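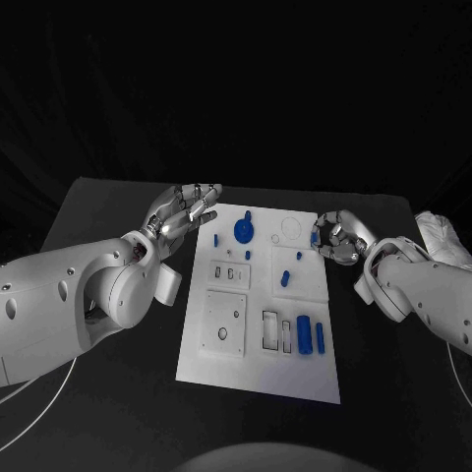 Board assemblers wanted, Ulcombe, August

Tiver is looking for people to put together peg boards by hand. Each one is a flat white board with blue parts: pegs, cylinders, a round piece with a knob on top. You fit the parts, take them off again and note anything that sticks.

Shifts are four hours, mornings or afternoons. Pay is 30 dollars a shift. No experience needed – you should be able to sit at a table and handle small pieces. Quote job 1806 when you write.

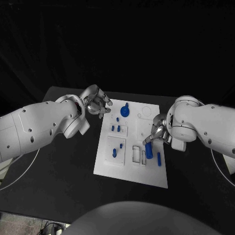
Junaid Hayat writes: I did this last year and would add that the small pegs take longer to learn than the cylinder. Bring reading glasses if you use them.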